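October, late, and I smell like a wine cellar that lost a lawsuit.

The plan for today was simple enough that I wrote it on the back of my hand: bottle off the tray, over to the rack, let go, go home by 5. I got as far as "over to."

Cladeo (the arm, named before my time by someone who has since left Gildale and cannot be made to answer for it) had done 19 clean transfers before lunch. I wrote them all down in the log in my best handwriting. On the next one it picked the bottle up beautifully, swung it off the tray, stopped dead in midair with a protective stop on the pendant, and then opened its fingers. Nobody had told it to open its fingers. The bottle went straight down, took the rim of the table on the way, and finished its career on the floor.

I hit the red button about a second after there was any point in hitting it. Very satisfying click, though.

I had been told the bottles were empty. Most of them are. That one had been filled with water and a slug of cooking wine back in the spring, for a weight test, and put back on the shelf with the others. So that was my sock.

Spent the afternoon with the logs. The stop itself looks fair: the wrist joint saw more load than it expected, which it would, carrying a full bottle it had been told was an empty one. The letting go is the part I don't like. When the Kyei software update went on, the gripper's behavior on a stop went back to its default, and the default is "release." It used to be "hold." I checked the old settings file and there it is, "hold," plain as anything. I did the update. I remember doing it, I was eating a bagel.

It could have been 2 feet to the left, where my hand was ten minutes earlier, fussing with the tape. I keep turning that over. Glass is glass, and I had safety glasses on top of my head like a person at the beach.

Changed the setting to hold. Capped the speed at 35 percent. Swept twice and found another sliver with my heel. Then I put out a fresh bottle, which I shook next to my ear first like a Christmas present, and set up over the tray again.
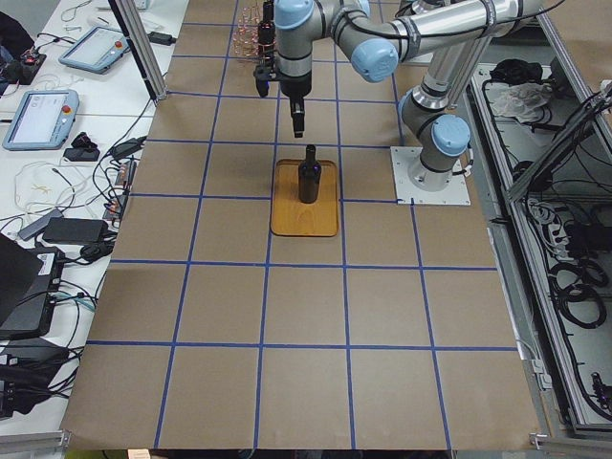
Page last changed: October, 11:40 p.m. (spelling, and the part about the bagel)

Didn't run it. I had my finger on the screen and decided that a tired person in one sock should not be the one to find out if "hold" means hold. Tomorrow, with a plastic bottle, and a bin under it.

Incident form is in to the Satura people, who own the building and like to hear about liquids. There's a box on it for "root cause" with room for four words. I put "gripper default, also me."

Need: plastic bottles, a mop that isn't the shared mop, socks.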